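Section 4. Setting Up the Packing Table

Read this section before you pack your first basket. It covers the table, the Daka basket and the order in which packets go in. Labeling is in Section 5.

4.1 What you need

One table with a clear top
One Daka basket, small size, with perforated walls
Packets for one order
The order slip
A dry cloth

Note: Trarcombe tables have one side that stands against a wall or panel. In this section that side is called the far side. The side where you stand is the near side.

4.2 Preparing the table

1. Wipe the tabletop with the dry cloth. On wood tops, wipe along the grain.
2. Check for grit or splinters. Packet film tears easily on a rough spot.
3. Remove anything left over from the last order, including slips and loose tape.
4. Let the top air for a few minutes if you used a damp cloth on a stain.

Caution: Do not use spray polish. It leaves a film that transfers to the packets, and labels will not stick to them afterward.

4.3 Placing the basket

1. Check the rim and the wall openings for cracks. Set a cracked basket aside and take another.
2. Turn the basket over and tap it once to clear crumbs or dust.
3. Set it at the far left corner of the table, with all of the base on the tabletop.
4. Press down on each corner of the rim. If the basket rocks, look underneath for a scrap of film or cardboard.

If you are left-handed you may use the far right corner. Reverse left and right in the steps that follow.

Caution: The small Daka basket is rated for 17 pounds. Do not go over this, even when there is room left inside. Heavy orders go in the Fulteck crate (part 43), which has a solid floor.

4.4 Laying out the packets

1. Take the packets from the supply box one at a time and lay them flat. Do not tip the box out onto the table.
2. Keep a hand's width between the packets and the basket.
3. Turn each packet so the printed side faces up. Plain packets can go either way.
4. Check the packets against the slip. If something is missing, stop and fill in form 21 before you pack anything.

4.5 Filling the basket

1. Start with the packet nearest the middle of the table and work outward.
2. Pick each packet up from above, holding it across the middle. Lifting by a corner puts strain on the seal.
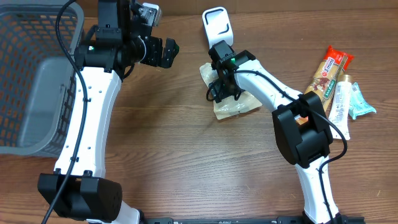
3. Lower the packet into the basket until it touches the floor, then let go. Do not drop it from the rim.
4. Fill the first layer from the back wall forward. Packets may touch but should not overlap.
5. Lay the second layer crosswise on the first. Stop when the top packet is level with the rim -- a basket filled higher than this will not stack.
6. Put the order slip on top, face up.

Note: Soft packets can sag into the wall openings. Keep the firmer ones along the sides if the order has both.

4.6 Before you move on

Look over the tabletop for any packet you missed. Lift the basket by the rim with both hands and carry it to the labeling shelf.

For replacement baskets, ask Hoi-yan Yuen at the Chiang stockroom, extension 88.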